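Publié le 24/02/2022
Propos recueillis pour la rubrique Gens d'atelier

Ezequiel Quezada, le bois clair et les petites choses

Il arrive en retard, s'excuse, repart chercher du café. Revient sans café. Ezequiel Quezada fabrique des tables. Pas que des tables, mais surtout. Basses, carrées, en planches de bois clair, assez petites pour se glisser dans un coin de salon et assez solides pour qu'on s'y assoie quand il manque une chaise. Il les vend sous le nom de Greto, une marque qui tient dans un carnet et une camionnette. Rendez-vous pris à Irberg, dans le local qu'il partage avec deux autres artisans. Il fait froid, on garde les manteaux.

Première question, forcément : pourquoi le carré ?

« Parce que mon oncle avait une scie trop petite. » Il rit, puis reprend sérieusement. « Les premières, je les ai faites chez lui, avec ce qu'il avait. Des longueurs courtes, toutes pareilles. Tu les mets côte à côte, tu obtiens un carré. J'ai gardé. Aujourd'hui je pourrais faire du rectangulaire, on m'en demande d'ailleurs, mais un carré tu peux l'aborder de n'importe quel côté. Tu ne te poses pas la question de savoir où est le bout de table. »

L'oncle, c'était à Căpraru, où il a passé plusieurs étés. Il en parle vite, comme quelqu'un qui en a déjà beaucoup parlé. La grange, les outils dépareillés, le chien qui dormait dans les copeaux. Il y retourne en décembre, quand les commandes se calment. Enfin, quand elles se calmaient. Cette année il n'y est pas allé.

Les joints entre les planches, il y tient. Des clients lui demandent de les boucher. Refus net.

« On me dit que les miettes vont se mettre dedans. Oui. Elles vont se mettre dedans. Tu passes une brosse, un vieux pinceau, c'est réglé en une minute. Si tu veux une surface sans rien, tu achètes un plateau d'un seul tenant et tu es très content avec. Moi j'aime bien voir qu'il y a plusieurs morceaux. Le bois bouge un peu selon la saison et au moins là il a la place. »

Et les noeuds ?

« Pareil. Je les trie un peu, je ne vais pas mentir. Un nœud qui tombe, ça fait un trou, et un trou dans une table c'est un retour client. Mais un nœud qui tient, je le laisse. J'ai eu une dame qui m'a renvoyé la photo de sa table avec une flèche rouge, "défaut". Je lui ai proposé de la reprendre. Elle a réfléchi trois semaines et elle l'a gardée. »

On passe au vernis. Sujet sensible, apparemment — il se lève, cherche un pot, ne le trouve pas, se rassoit. Sa recette a changé plusieurs fois. Au début une huile, belle mais pénible à entretenir. Puis une cire, abandonnée après un été de ronds de verres. Maintenant un vernis légèrement brillant, en couches fines, poncé entre chaque passage.

« Pas du miroir, hein. Juste ce qu'il faut pour que la lumière accroche. Le brillant total ça fait cantine, et le mat complet ça prend toutes les traces de doigts. J'ai mis du temps à trouver le milieu. Le produit vient de chez Tomard, ils me le livrent en bidons, et le gars me demande à chaque fois si je suis sûr de la quantité. »

Combien de tables, en tout ? Il ouvre le carnet. Tourne des pages. Il numérote depuis le début mais il a sauté des chiffres, certaines pièces sont parties sans numéro, d'autres en ont deux. Il dit quelque 500, referme le carnet. On n'insiste pas.

Le temps de fabrication non plus, il n'aime pas le donner. « Les gens divisent le prix par les heures et après ils me regardent bizarrement, dans un sens ou dans l'autre. » Mais les délais, oui : 30 jours entre la commande et la livraison, il s'y tient, sauf quand le bois arrive trop humide. Là il attend. Il prévient par téléphone, jamais par mail, il trouve que par mail ça a l'air d'une excuse.

Ce qui nous amène à la vraie raison de la visite. Depuis quelque temps Quezada collectionne des photos de ses tables et de celles qui leur ressemblent. Pas des photos de catalogue. Des tables telles qu'elles sont, avec ce qu'il y a dessus. Il en a plein un classeur et bien plus sur son ordinateur, mal rangées, il le dit lui-même.

« Au départ c'était pour voir comment ça vieillit. Si ça jaunit, si ça travaille. Et puis j'ai arrêté de regarder le bois. Je regardais les trucs posés dessus. Une table basse, c'est l'endroit où les choses attendent. On ne les a pas rangées, on ne les a pas jetées non plus. »

Il fait défiler. Une paire de lunettes. Un demi-citron. Des clés, beaucoup de clés. Un gobelet en plastique. Un bouchon, une pile, un dé à coudre, une figurine sans tête. Il s'arrête sur certaines, en passe d'autres sans un mot. Les petits objets le touchent plus que les gros, dit-il, parce qu'un gros objet on sait toujours ce que c'est.

« Un petit machin sur une table, vu de loin, tu inventes. C'est un jouet, c'est de la nourriture, c'est un bout de quelque chose de cassé ? J'ai passé une soirée entière avec ma soeur à se disputer sur une forme brune. Elle disait saucisse. Je disais piment. On n'a jamais tranché. Elle remet ça à chaque repas de famille. »

Est-ce que ça change sa façon de travailler ? Il hésite. Oui, un peu. Il a légèrement épaissi le rebord avant, parce que sur trop de photos les objets étaient tout près du bord et que ça l'angoissait. Il ne sait pas si ça empêche quoi que ce soit de tomber. « Visuellement ça rassure. Moi en tout cas. » Il a aussi renoncé au tiroir. Un projet de longue date, dessiné, prototypé, presque vendu.

« Avec un tiroir, tout disparait dedans. Au bout d'un mois tu as une table vide et un tiroir qui ne ferme plus. J'ai fait trois prototypes. Les trois sont chez ma soeur et les trois sont bloqués. »

Parlons du sol, aussi. Il en parle sans qu'on demande. Une table claire sur un parquet clair, pour lui ça ne va pas, on ne voit plus où elle commence. Il conseille la moquette ou un tapis, beige, gris, moucheté si possible. Le moucheté pardonne tout. Et puis une table sur moquette ne fait pas de bruit quand on la pousse, argument décisif pour qui vit au-dessus de voisins. Avec quelque chose de sombre à côté, un meuble, un pied noir, le miel du bois ressort encore mieux.

Le prix, on y vient à la fin, comme toujours. Il grimace. Il a augmenté l'an dernier, pas assez d'après sa comptable. Il refuse d'en dire plus pour l'article, chacun peut lui écrire.

Et la suite ? Un modèle plus haut, peut-être, pour manger. Un banc assorti, on le lui réclame. Il aimerait surtout mettre de l'ordre dans ses images, les imprimer, en faire quelque chose au mur du local. Il n'a pas encore choisi l'ordre. Par date, c'est ennuyeux. Par objet, ça devient un inventaire. Il penche pour la couleur : les bruns ensemble, les blancs ensemble, les noirs à la fin.

Avant de partir on reparle des petits objets. Il réfléchit, longtemps. Une même table carrée, en planches, avec presque rien dessus. « Le blanc et le brun, au milieu. Je les regarde toujours en premier, je ne sais pas pourquoi. Et le gobelet dans le coin, sur la première, on dirait qu'il boude. » 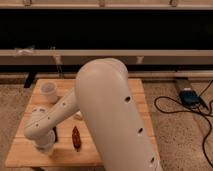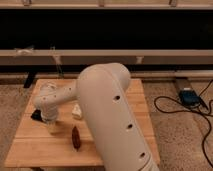 Bois clair, planches apparentes, petits objets en attente.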